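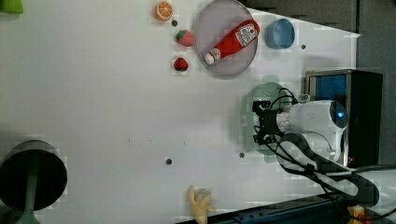
Table set for pretend lunch: ketchup on the plate, fruit on the left, blue bowl on the right.

Flamoson Customer Help
Ticket 1864
Subject: little holes in the tabletop, and a bottle that won't stay put
Product: Notholm play table, white top
Status: Solved

Opened 9:12 am

Hi! I run the pretend kitchen corner at our play center and I've got two things going on with the same table, so I'm putting them in one ticket (tell me if you want them split up and I'll do it).

First one. The white top has small dark holes in it. I know they're supposed to be there for the Louro shelf that screws on, but we took the shelf off in March and now they collect everything. Crumbs, mostly. Glitter, on craft days. I go over the top with a damp cloth every evening and the rest of it comes up great, but the holes stay grubby and I end up poking at them with a toothpick, which can't be how you meant it to be done!

Second one. We lay the red ketchup bottle across the round plate when we set up for lunch, and it looks lovely, and then somebody leans on the table and off it goes. Toward the strawberries, every time. Is the table not level? Is the plate not level? The plate is from the Aron dish set and everything else on there has come from all over the place.

Reply from support, 10:05 am

Thanks for writing in. For the holes, there is a cover plug that fits the Notholm top. Before we send any, could you check whether the holes go all the way through? For the rolling, please put the bottle straight on the tabletop without the plate and see if it still moves. Then turn the plate a quarter turn, put the bottle back and try again.

My reply, 11:40 am

OK, did all of it. The holes go right through, I could feel the toothpick coming out underneath.

Bottle straight on the table: stays where I leave it, even with me thumping the top with my hand. Bottle on the plate: rolled. Turned the plate a quarter turn: rolled again, but the other way, toward the blue bowl. So I flipped the plate over and there was a blob of old glue on the bottom, I'm guessing from when the kids "cooked" macaroni pictures. I've got it soaking in warm water now.

Oh, and I tightened the legs while I was under there. One was loose by a full turn. It didn't cause the rolling as far as I can tell, but you may want it in your notes.

Reply from support, 12:20 pm

Good find. Please leave the plate to soak, wipe the bottom dry and try once more. We have put a bag of 40 cover plugs on order 368 for you. They push in by hand from above and sit level with the top. Wipe out each hole first and let it dry.

My reply, 3:30 pm

Glue came off with a fingernail after lunch. I put the plate back, laid the bottle across it corner to corner like we always do, and thumped away. Nothing! It rocked a tiny bit and settled. I've put the orange half and the two strawberries back in their line down the left, and the toaster oven is back over on the right, so we're set up the way the kids like it.
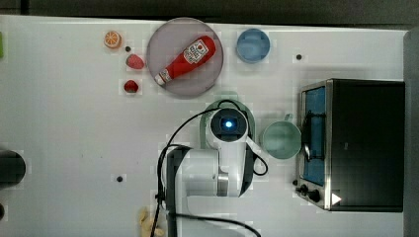 Can the plugs come out again if we want to put the Louro shelf back on?
Push them up from underneath with the end of a pencil and they pop out whole, so you can use them again.

My reply, 3:52 pm

Perfect, thank you. I'll keep the extras in the drawer with the shelf screws, and I've written "plugs" on the bag so they don't get served as peas.

Update from me, two mornings later, 8:30 am

Plugs came! I cleaned the holes with a cotton swab and a bit of dish soap, let them dry through breakfast club, and pushed the plugs in. One was tight and I had to use the heel of my hand. I can run the cloth straight over the lot now and it doesn't catch.

The bottle rolled once yesterday, but that was a kid blowing on it to cool it down, so I'm not counting that against the table. You can close the ticket. If you ever make the plugs in bright colors, put us down for a bag, the kids have already asked for red ones.

Closed by support, 9:04 am

Cause: open shelf holes; dried glue under plate. Fix: cover plugs sent; plate cleaned; legs tightened by customer.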